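Mallness Pine Worktable: Set-Up Guide
Section 4. Placing the table, preparing the top and unpacking loose parts

4.1 Before you start

The top is made of pine planks. Grain and knots vary from table to table and are not defects. Clear the top completely before you begin this section.

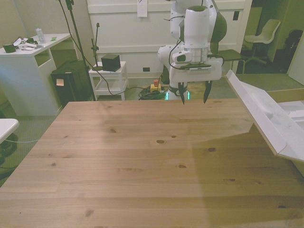 Els Koster
Technical Writer, Drelell
Revised July 23, 2025

1. Set the table on a level floor. Leave at least 480 mm between the far edge and any wall or partition.

2. Route power cables along the floor behind the table. Do not run them under the legs.

3. Check the top in both directions with a spirit level. Adjust the feet one turn at a time and check again.

4. Wipe the top along the grain with a dry cloth.

CAUTION: Do not use solvent or a soaked cloth on untreated pine. Raised grain must be sanded before the oil is applied.

NOTE: Shade across part of the top can hide scratches and residue. Inspect the surface again under a lamp.

4.2 Loose parts

5. Open the carton on the floor and lift out the parts bag. Do not cut deeper than the tape.

6. Lay small parts on a plain, flat surface of a contrasting color. Flat rings are easy to lose against a pale background. A light-blue ring with an elongated slot shows up clearly on beige.

7. Compare the parts with the list on the inside cover. If anything is missing, contact Drelell before assembly and quote part group 205.

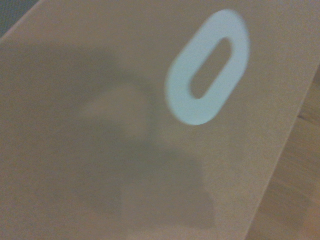
4.3 Using a tray on the tabletop

8. Use an open, shallow cardboard box as a tray for parts still to be fitted. Plain corrugated board will not mark the wood if the underside is clean.

9. Place long, flat pieces in the box last. A piece longer than the box may rest on the rim with one end projecting.

CAUTION: A projecting piece can tip the box. Keep the total load on the projecting end below 200 g.
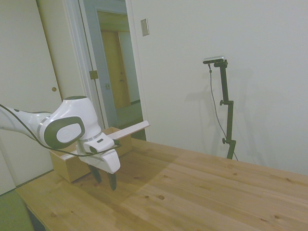
Turn the projecting end away from the side where you are working, and keep it clear of any walkway or door. If the piece slides when the box is moved, take it out and carry it separately.

10. When all parts are fitted, remove the box and wipe the top again as in step 4.

Continue with Section 5, Oiling the top.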